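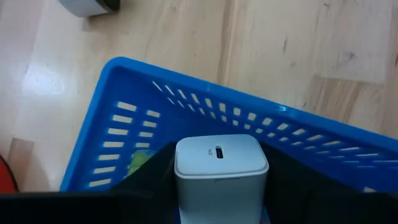

Greifer, Netzteil, blauer Korb: Blick aus der Handgelenkkamera.

Aus der Werkstatt: Der Korb und wir

Wer glaubt, Fernsteuern sei etwas für Leute mit ruhiger Hand, hat Ji-hoon Jang noch nicht beim Vormachen zugesehen. Er führt den Arm mit einem Kaffee im Blut, der für die ganze Abteilung reichen würde, und trotzdem sind seine Durchläufe die saubersten. Meine landen regelmäßig im Ordner »Bitte nicht zum Lernen verwenden«.

Für Jestel zeigen wir dem Arm seit März das Aufräumen von Kleinkram: greifen, anheben, ablegen, loslassen. Das Netzteil ist dabei der unbeliebteste Kandidat. Rundliche Kanten, glatte Seiten, und wer die Finger schräg ansetzt, dreht es beim Zugreifen gleich mit. Arsalan Lodhi besteht darauf, dass auch verpatzte Griffe samt Korrektur aufgezeichnet werden — der Arm soll schließlich lernen, wie man sich aus einer Blamage wieder herausarbeitet. Material dafür liefern wir reichlich.

Im Kasten sind jetzt 354 Durchläufe, das Ziel liegt bei 2000. Auf der Planungsfolie stand einmal 3000, aber die Folie musste ja auch niemand selbst steuern.

Wer mitmachen möchte: Am Steuerplatz sind noch Schichten frei, die Liste hängt neben der Tür. Einweisung gibt Ji-hoon, Vorkenntnisse braucht es keine. Ringe und lange Ärmel bitte ablegen beziehungsweise hochkrempeln, und den Stuhl danach wieder auf normale Menschenhöhe stellen.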